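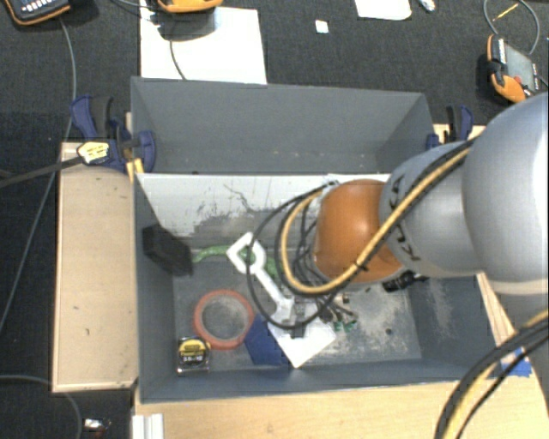
Yolandi Le Roux left a comment under my last post saying that I'd never get anywhere with learning the accordion if I kept playing the same three tunes to warm up, and that I should try playing them badly on purpose, at half the speed, with the left hand only. I read it on the bus and was quite put out for the rest of the journey. Then I went home and tried it, and of course my left hand had no idea what was going on. It had been hiding behind the right one the whole time!

So this is a post about the left hand, mostly, and a bit about the accordion itself, which I know some of you have been asking about (hello to the person who wanted to know whether it smells – it does, of the inside of an old wardrobe).

I bought it in December from a man in Gelstead who was clearing out his mother's front room. It came in a case with a broken catch and a shoulder strap that had been mended with garden twine. He played me a waltz on it before he'd let me hand over the money, and it sounded enormous, and when I got it back to the flat and did up the straps and pulled, it sounded like a goose. I've since learned that you have to think about which way the bellows are going before you run out of them. I run out of them constantly. I'll be sailing along through a nice long phrase and then there's no more accordion left to open, and I have to shove it all back the other way in the middle of a note.

The buttons are the real trouble though. On the right you've got piano keys, and I did piano until I was 14, so that side felt like cheating. On the left there's a great field of little black buttons that you can't see at all when you're playing, because they're facing away from you. One of them has a dimple in it so you can find C. That's your only help. Everything else you get to by feel, up a bit, down a bit, along a row, and if you lose the dimple you have to stop and grope about for it like someone looking for the light switch in a strange hotel room.

Left hand only, half speed, then. I did it for a week. I did the waltz first (oom-pah-pah, oom-pah-pah, no tune, just that, for ages) and my downstairs neighbour was very nice about it and then on the Monday asked if I was all right. I don't blame her. There's something a bit desperate about a waltz with no waltz on top of it.

But it did help. By the end of the week I could get from C to G and back without looking panicked, and I know I'd been looking panicked because I practise opposite the wardrobe mirror. F is still a gamble. I go the wrong way for F more often than the right way, and I couldn't tell you why, as it's only next door.

The other thing I've changed is how long I play for. I used to save it all up and do 2 hours on a Sunday, and my back would be gone by the end and I'd be cross. Now I do a short go before breakfast and a short go after tea, and I leave it out on the chair so there's no fiddling with the case. A friend from the Skiltetti group (the folk session upstairs at the Lindqvist, for anyone new here) told me to do that ages ago and I nodded and ignored it completely. Sorry! You were right.

I still haven't played at the session, by the way. I've been going along and sitting near the door with a half of cider and tapping my foot. They play everything so fast. There's one they call the Cendau reel which seems to have about a bar and a half of tune in it and then off it goes again, and I've been humming it in the shower for days and can't get it to sit under my fingers at all. I think what I'll do is learn only the left-hand part and turn up with that. Somebody else can do the twiddly bits.

Yolandi, if you're reading, I've started on scales as well, since I expect that was going to be your next comment. If anyone knows where to get a replacement catch for an old case, or has a trick for finding F in a hurry, pop it below. The twine is holding up fine.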